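Week 2: Who wrote the packaging claims?

Storage advice from 1949 still gets repeated in retail textbooks, mostly without a source. Prosser counts over 340 citations of one study. I doubt many of those authors read it.

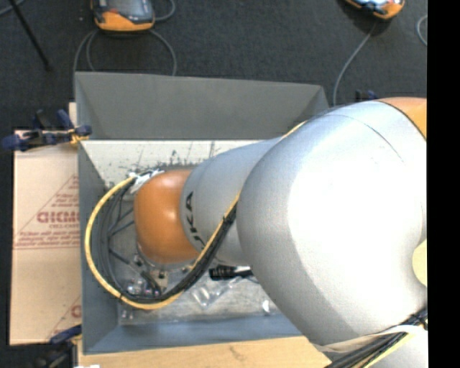

Fig. 9. Gray bin on carpet, with a silver and orange robot arm.

Ask who paid for a figure before you quote it. Mostyn's reply to Prosser is short and, to my mind, weak. Read both for September.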